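My mother kept a drawer of cloth napkins, and I have come around to thinking she was right about them. She bought most of hers in 1986, at a shop on the Kirnen road, and we wiped our chins with them for the next 25 years (gravy, jam, all of it!).

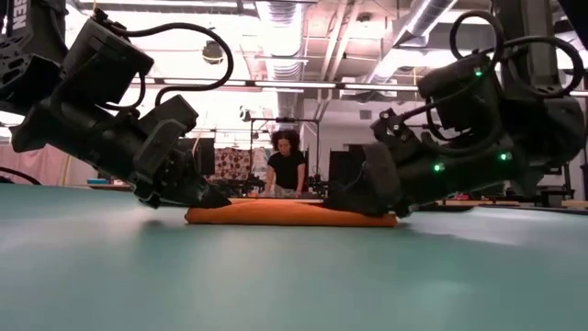
*Orange cloth, folded, on a teal tabletop.*

My friend Silvia Oravec says paper is easier, and I do see her point, especially with small children and spaghetti. But a cloth on your lap slows you down a little. You sit up, you stay for the second cup of coffee, and somebody tells the long version of a story you'd only ever heard the short way.

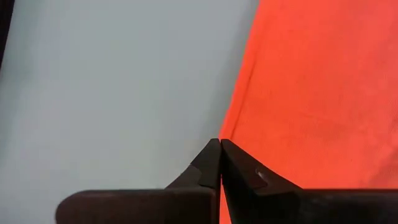
Washing them is hardly a chore, either. Mine go in with the towels, and I quit ironing them some 30 dinners ago without a single complaint from my guests. So if you were given a set over the holidays and tucked it away for good company, please take it out in January and use it on a plain night, with soup.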